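Print this page | E-mail this page to a colleague

Bin picking: how to split grasp attempts between training and test when the same objects keep coming back

Posted by flatpack_dan in Robot Learning > Data Collection

We are collecting grasp attempts for a suction and pinch model. Single arm, single bin, fixed overhead camera, mixed household objects. So far there are 2064 logged attempts, each with a depth image before the grasp, the commanded pose, the gripper width at close, and a success flag set by the weight change at the drop station.

I split these at random, 80/20, and the model scored well on the test part. Then we put in a batch of objects it had never seen and the success rate fell hard. I assume the random split is the problem, but I don't want to throw out data that took most of December to collect. Specific points I need help with:

- Should the split be by object, by bin fill, or by session?
- Do failed attempts with no contact at all belong in the set?
- How often should the bin be reshuffled? At present we reshuffle when it is nearly empty.

The logger is Drimis, default settings. I can export to flat files if that matters.

Print | E-mail

Hashini Sarkar

Split by object first. A random split over attempts puts consecutive picks from the same fill on both sides. Between pick 14 and pick 15 one item has left the bin and the others have barely moved, so your test images are near copies of your training images. The score you got is a measure of memory.

The procedure we use on our cell follows. The object pool is small and deliberately uneven in shape and surface.

1. Give every physical object an ID before it goes near the bin. Two items of the same product get the same ID. If you have four identical sponges and put one in test, you have leaked it.

2. Assign IDs to training or test before collection starts, and write the list down somewhere the logger can read. Balance by type of difficulty: soft and deformable, flat with no graspable edge, shiny or see-through, rigid with odd corners. A bath pouf, a flat package and a faceted piece of hard plastic fail for different reasons, and a test list made up only of boxes will tell you nothing about the pouf.

3. Fill the bin from one list only. Mixed fills are useful later for a clutter benchmark but they make the object split meaningless, because the held-out items show up in the background of training images. Keep the fill sparse for the first pass so that you can attribute each failure to one object.

Our KUKA cell has the bin clamped at the rim and tape on the work surface beside it. If the bin shifts by a few millimeters, your pose labels shift with it and you will not see it in the images. Check against the tape at the start of each session.

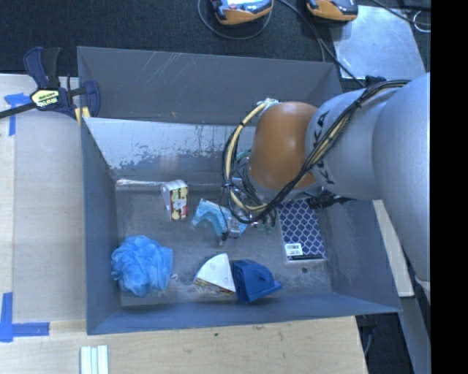

4. Reshuffle by count, not by how empty the bin looks. We dump and refill every 3 successful picks. It is slow. If you wait until the bin is nearly empty, the late part of each fill is a run of images with one or two objects, usually the hard ones, usually against a wall. Your data is then heavy on exactly one situation, and the model learns that a lone object near a wall is a failure.

5. Keep the no-contact failures, but give them their own label. A missed grasp caused by a bad depth reading and a grasp that closed and slipped are different events. With only a weight-based flag they both become zero. You have the gripper width at close, so you can separate most of them after the fact: fully closed means nothing between the fingers. Very thin items will be mislabeled by this rule. Review those by hand.

6. Mask the arm, or take the depth image with the arm parked. If the arm or its cables cover part of the bin in the input image, the model sees missing depth in the same region every time and will avoid it. This looks like a preference for one side of the bin and takes a long time to diagnose.

For the data you have, do not throw it out. Label the object ID of each picked item, group attempts by fill, and hold out whole fills in which none of the picked IDs appear in training. You will lose a good part of the set to the mixed fills. When I did this on an older set of 1909 attempts, 600 were usable for testing and the rest went to training or were set aside.

gripper_noob77

I'd just collect more. Random split is fine if you have enough data. Also try turning up augmentation.

tmoreira

Disagree with the post above. More attempts with the same objects and the same split gives you the same inflated score with a smaller error bar. Augmentation will not create a new object.

Two additions to Hashini's list. We ran a similar setup in Guimarães and the session effect was larger than I expected. Log lighting and camera temperature if you can. Hold out at least one full session recorded after a restart and a new camera calibration, in addition to the object holdout, and report the two numbers separately.

Second, check the Drimis export. In the version we had, the default was to write the depth image at the time of the success flag instead of the time of the command, so the picture showed the bin after the pick. Look at ten records by eye. If the object is already missing from the bin, change the trigger setting and re-export. Ours was recoverable from the raw stream, provided raw logging was on.

flatpack_dan

Checked. Trigger setting was correct. Grouping by fill dropped the test score to near what we saw with the new objects, so that accounts for most of it. I still have to label IDs for the older sessions. We do not park the arm before the depth image and I will change that first.

Print | E-mail

Related in Data Collection

Weight-based success flags and light objects
Flirkard finger pads: wear and relabeling
Alura depth camera loses shiny objects at low angle
How many objects before the held-out score settles
Recalibrating after moving the bin
Naming scheme for object IDs across two cells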